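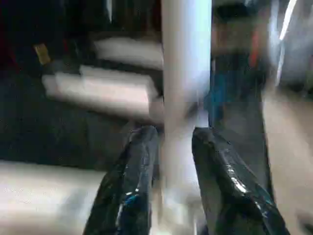
Can a robot tidy my room yet?

I get asked this one a lot, mostly by kids standing in the middle of a very messy floor. My short answer is: a little bit, slowly, and you'd better not be in a hurry!

Think about what you do when you pick up a sock. You spot it, you bend down, you grab it and off it goes into the basket (or under the bed – I won't tell). Your brain did a whole pile of work there and you didn't feel any of it. A robot has to work out every piece. Which bit of that lump is sock and which bit is carpet? How far away is it? How hard should I squeeze?

Lots of robots don't have hands like yours. They have a gripper, which can be as simple as two fingers that open and close. Try it yourself! Use only your thumb and one finger, and put away 5 things from your desk. A pencil is easy. A book is a pain. A T-shirt is just silly, because it flops into a new shape every time you touch it.

Seeing is hard too. Some robots have a little camera down by the gripper, so they get a close-up view of the job. That's handy, but when the arm swings along quickly everything can smear into streaks. Shiny things are tricky as well, as they throw bright spots of light back at the camera. You'd guess what was behind the blur, but a robot needs lots of practice to get good at guessing.

And I mean lots. Say a robot learns to put a cup on a shelf. It might need to see that job done 100 times, or 500, with the cup in a different spot each go. Then somebody moves the shelf and it's back to practicing.

Shops have the same trouble. Robots are great in places where every box is the same and sits in the same place. A regular store has bags that crinkle, tags that dangle and customers who put the soup back next to the shampoo. Filling shelves there still takes people, most of the time.

So what can machines do at home today? Robot vacuums are pretty good at floors, as long as you pick up your socks first. Dishwashers wash, but you still load them. Folding laundry is getting better, slowly.

Now go find that other sock.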